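Enciclopédia do Vestuário e dos Têxteis Domésticos
Pesquisar neste sítio Pesquisar Limpar
Início | Verbetes | Índice A-Z | Fibras | Conservação

Felpa cardada

A felpa cardada é um tecido de malha com uma das faces levantada por meios mecânicos, de modo a formar uma camada de pelo curto e denso. Emprega-se sobretudo em vestuário desportivo e de descanso: calças de treino, camisolas, casacos com capuz e pijamas de inverno. No comércio aparece também sob as designações de moletom cardado, moletom flanelado ou, em parte das etiquetas, simplesmente «felpa».

Estrutura e fabrico

O tecido de base é, na maioria dos casos, uma malha de trama com fio de forro. O fio de forro fica preso no avesso em laçadas soltas, que a cardação rompe e desfia. A operação faz-se em cilindros revestidos de pontas metálicas, com passagens sucessivas; a tosquia posterior iguala a altura do pelo. Quando a cardação é omitida, o produto chama-se felpa americana e conserva as laçadas visíveis.

As composições mais correntes são o algodão puro e as misturas de algodão com poliéster. O poliéster reduz o encolhimento e o tempo de secagem, mas favorece a formação de borboto. Alguns fabricantes, entre eles a Gerkon, cardam as duas faces - prática pouco comum em calças, por aumentar o desgaste na zona interior da coxa.

Costuras e guarnições

Nas calças de treino, a costura lateral é muitas vezes acompanhada por fitas ou vivos de cor contrastante. A guarnição pode ser tecida à parte e pespontada, inserida na costura ou estampada. As fitas aplicadas têm comportamento diferente do da malha: se não forem pré-encolhidas, a costura franze após as primeiras lavagens. Em peças pretas com riscas brancas ou vermelhas há ainda risco de migração de corante, pelo que a etiqueta costuma limitar a temperatura.
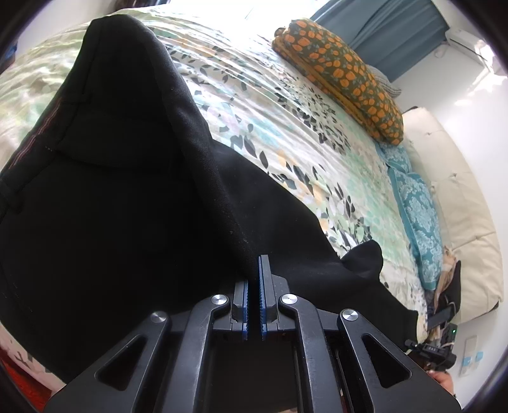 Peça preta de tecido felpudo, com costura guarnecida de riscas finas vermelhas e brancas e partículas de cotão à superfície, sobre capa de edredão com estampado de folhas.

Retenção de cotão

A superfície levantada retém fibras soltas, cabelos e poeira com mais facilidade do que uma malha lisa. O efeito é mais evidente nas cores escuras. As fontes habituais são as toalhas lavadas na mesma carga, os lenços de papel esquecidos nos bolsos e a roupa de cama sobre a qual a peça é pousada antes de ser dobrada. A remoção faz-se com rolo adesivo ou escova de veludo, no sentido do pelo. As máquinas de lâmina rotativa servem para o borboto, mas adelgaçam o tecido quando usadas com frequência.

Lavagem e arrumação

Recomenda-se lavar do avesso, com cores semelhantes e centrifugação moderada. A secagem ao sol direto desbota os pretos reativos; é preferível a sombra com circulação de ar. O ferro, quando necessário, aplica-se pelo avesso e sem pressão.

Para dobrar calças, estende-se a peça numa superfície plana, sobrepõem-se as pernas pela costura lateral e dobra-se em terços a partir da bainha. A cama feita é a superfície mais usada em casa, embora a maciez do edredão dificulte o alinhamento das costuras. O volume dobrado é superior ao da felpa americana de igual gramagem - fator a considerar em gavetas baixas.

Ver também: Borboto; Cardação; Felpa americana; Malha de trama; Vivo (costura)

Última revisão do verbete: 3 de novembro de 2020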